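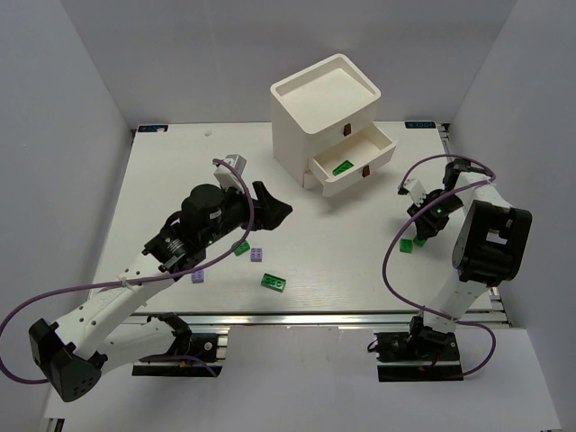

Lyle Ruiz-Ortega
Columnist, office and home computing
31 Jan 2026

Printer makers should let the old drivers alone

My sister-in-law runs the office of a small lettings agency in Jeltthorpe. She has a Sallden mono laser that was bought second-hand and has sat on the same filing cabinet ever since. It prints tenancy agreements, inventories and the odd notice for the front door. In January the agency replaced one of its PCs, and the new one would not talk to the printer.

The printer was fine. The other two computers in the office went on printing to it all week. The trouble was that the driver page for that model had gone from the Sallden website. Where it used to be, there was a page suggesting three current models and a cartridge subscription.

I spent an evening on it. The old installer was still on one of the other PCs, in a downloads folder that had never been cleared out. It was a file of 28 MB. I copied it to a memory stick, ran it on the new machine, ignored a warning about the age of the software, and the test page came out. If that folder had been tidied, the agency would now be shopping for a printer.

I think this is wrong, and I think it is simple enough to put right that the makers ought to be embarrassed.

Nobody is asking for new work. I don't expect a company to write fresh drivers for a machine it stopped selling years ago. Operating systems change and there comes a point when the old software won't run. That is fair. What I object to is taking down a file which already exists, which has already been paid for by the people who bought the printer, and which costs next to nothing to leave where it is.

Rosenthal, whose inkjets I have never much liked, does this properly. It has a plain page headed "Older products" with 345 models on it, listed by number. You click one and you get the last driver, the manual and a line saying that no support is offered. There are no pictures and no search box worth the name. It is the best page on their site.

Palance used to have something similar. I counted the laser models on its download list before last year's redesign and again afterwards, and 154 had gone. I wrote to ask why. The reply said that older software might not meet current security standards and that customers were advised to upgrade.

The security point deserves an answer, as it is the only serious one I have been given. Some old drivers do have holes in them. A maker who knows of a hole should say so on the page, in words that an office manager can follow, and if the fault is bad enough the file should go. But that is a decision to take about one file at a time. Removing a whole generation of printers in one go doesn't look to me like the result of anybody checking them.

It also makes things less safe. When the official download disappears, people still need it. They type the model number into a search engine and land on one of the driver sites, where the real button is hidden among four false ones and the installer brings along a toolbar, a "PC cleaner" or something worse. I have cleaned up after those sites more often than I have ever had to clean up after an old printer driver. The person at the keyboard has done nothing foolish. They looked for the software in the proper place first and it wasn't there.

I am told that generic drivers have solved all this. They have solved some of it. With the generic driver, my sister-in-law's Sallden would print, but only from the main tray and only on one side. The agency keeps headed paper in the second tray. A two-sided printer that has lost its second side is a worse printer than the one they bought, and they go through 700 sheets in a busy week, so it shows up in the paper bill.

Then there is the waste. A mono laser is a heavy lump of plastic and metal with very little in it to go wrong. Plenty of them will run for fifteen years if somebody changes the rollers. Makers like to print a leaf on the box and tell us how much of the casing has been recycled. Keeping the download up would do more good than the leaf.

What I would like is a rule, and a short one. If you sell a printer here, the last working driver and the manual stay on your website, free and without an account, for twenty years after the last one is sold. If you take a driver down for a security fault, you say what the fault is. If you go out of business or sell the range, the files go with it to whoever takes over the name.

Until then, do what I have started doing. Find the installer for every printer and scanner you own, while the page is still up. Save it with the manual in a folder with the model number in its name, and keep a second copy off the computer. I did ours last weekend. For the scanner I was already too late.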